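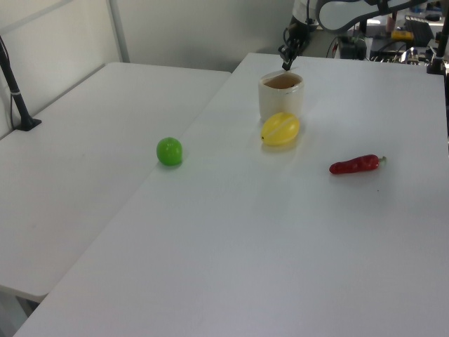 Item 3. Tables and tabletop items, Jasdale room

The two white tables stay pushed together at an angle. Paltum asked for them to be squared up. Not agreed; to be raised again in July.

The seam between the tables was discussed. Small round items, the green ball in particular, are to be set down on the right table only. Sament to supply a joining strip, 100 mm wide.

Toy food: the yellow fruit and the red chili pepper remain in the set. Labels on the storage box to read "green ball", "yellow fruit", "chili pepper". Rahman to print.

White cup: light brown stain on the inside noted. Soak overnight and check. If the stain remains, replace with a plain white cup of the same height.

Action: Sament, strip. Rahman, labels and cup.

Item 4. Storage

Shelf 9 assigned to the toy food box. Cups go on the shelf below.

Minutes of the previous meeting accepted with one correction to the shelf numbers.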